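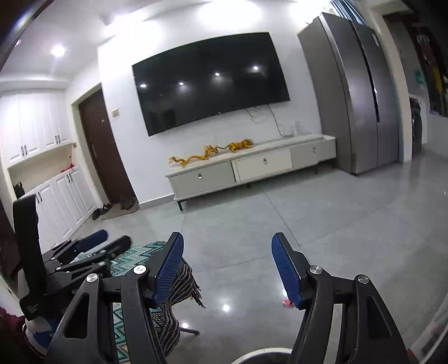 3.2 Collection in occupied homes

The demonstrations of the Kudach set were recorded in homes where people live, and the rooms were not prepared for us. We asked the residents to leave their things in the usual places. Shoes stay by the door, laundry stays on the rail, and the operator has to work among them. In our earlier set, Plilletti, all the recordings came from one laboratory kitchen, and the policy trained on it lost much of its accuracy as soon as the floor or the lighting was different.

Each operator carries a hand-held gripper with a camera fixed above the two fingers. No robot is present during the collection. The fingers stay visible in the lower part of the view, so the opening width can be estimated from the image and compared with the encoder value. When the two values differ by more than 2 mm, the episode is sent to manual review.

Before a task begins, the operator makes a slow pass through the room with the gripper open. We call this the survey pass. It gives the mapping step enough views of fixed structures, such as door frames, cabinets and wall edges, to recover the camera path. Glossy floors and dark screens were the most difficult surfaces for us, as the reflections of ceiling lights move together with the camera and are easily matched as if they were real points. 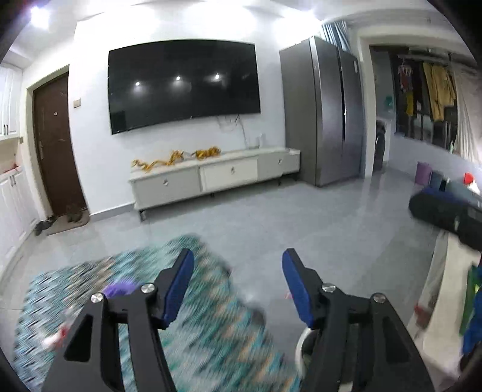
Figure 4. View from the hand-held gripper in a living room, fingers open. Lights reflect in the dark television screen, and the patterned rug at lower left shows motion blur.

We reduced this problem with a mask over large dark rectangles, predicted by the Cillura segmenter -- the mask is used only for mapping, and the policy still receives the full image. Frames with strong blur are kept in the policy data but removed from mapping.

After filtering, the set holds 1,640 episodes from 40 homes. The collection started in August and used the Aryee task list without changes. Episodes shorter than four seconds were discarded, and so were those in which a resident's face could be seen.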